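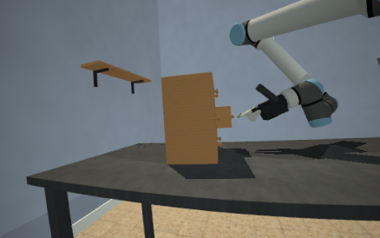 Drawer task in simulation: arm, three-drawer cabinet, middle drawer partway open.

Kusside Drawer Set

Episodes recorded by the Clorkthorpe robotics club for the student project Drondard. All data is simulated.

Contents
700 episodes, split into 11 folders by club member. Each episode has joint positions, gripper state, drawer position and one camera view.

Tasks
open_mid: pull the middle drawer out
close_mid: push it back in

Known problems
Folder 4 has 19 episodes with no drawer position. Skip them when training on close_mid.
Wall and table colors are the same in every episode, so don't expect a policy to work in another room.
Gripper state is logged one step late in folders 1 and 2.

Use
Free for class and club work. Please name the club if you publish results. Send fixes to Nestor Samonte or bring them to the Friday meeting. The next upload is planned for August.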